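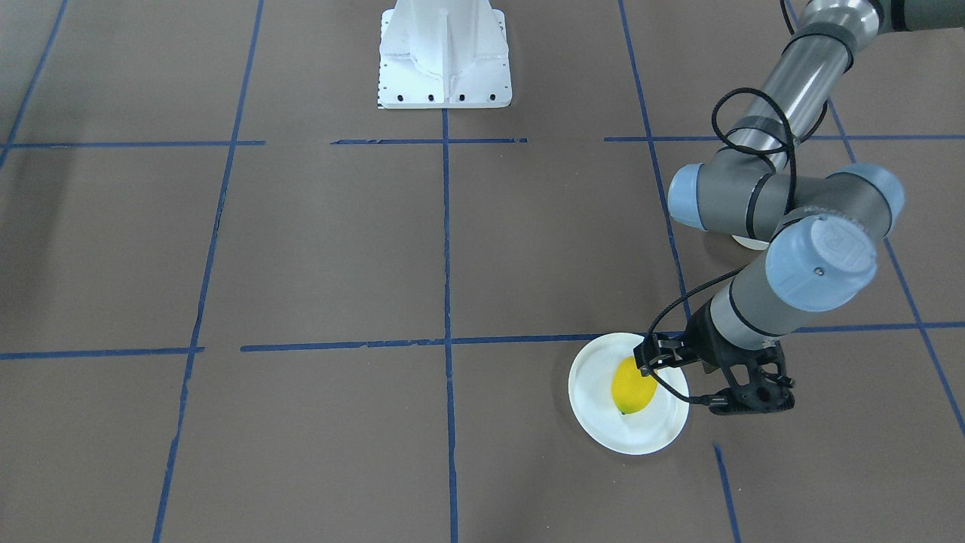 About Lernetti Cooking School

Lernetti is a small cooking school in Fillthorpe. We teach adults and older teenagers to cook simple food at home, from the first soup to a full holiday table. The school was opened by Gisela Wendt, who worked many years in hotel kitchens before she decided that she likes teaching more than serving.

How we started

The first lessons took place in Gisela's own kitchen, with four students and one oven. The students brought their friends, and the kitchen became too small. We moved to the former bakery on Bevau Street, where we still are. The old bread oven does not work any more, but we kept it, and the flour is stored next to it.

What we teach

Our basic course is 65 hours long and runs in the evening. It begins with knives, stocks and eggs, and continues to fish, meat, dough and preserving. Each student cooks every dish with their own hands. We do not give points or grades. At the end everybody plans a dinner and cooks it for two guests.

We have also short courses for one day. The most popular are fresh pasta, pickles, and cooking with lemons, in which we make curd, salted lemons and a very plain cake. In December we hold a Crăciun evening, with the Christmas dishes of Romania – stuffed cabbage, pork with garlic and sweet bread with walnuts. Please book this one early.

Our teachers

Gisela Wendt leads the basic course. She is strict about clean boards and patient about everything else.

Eetu Ikonen teaches bread and fish. He grew up in Finland and came to us first as a student. His rye bread needs two days, so his course is always on a weekend.

Our library

Upstairs we have 200 cookbooks in nine languages. Students may borrow them for one month. If a book comes back with a spot of sauce on it, this is fine with us.

Visit us

The school is open for visitors on Tuesday from 4 p.m. You can see the kitchen, taste what the students are cooking and ask about free places. You do not need any experience to join, only an apron and closed shoes. For groups and companies please write to the office first – we answer every letter, but sometimes it takes a few days.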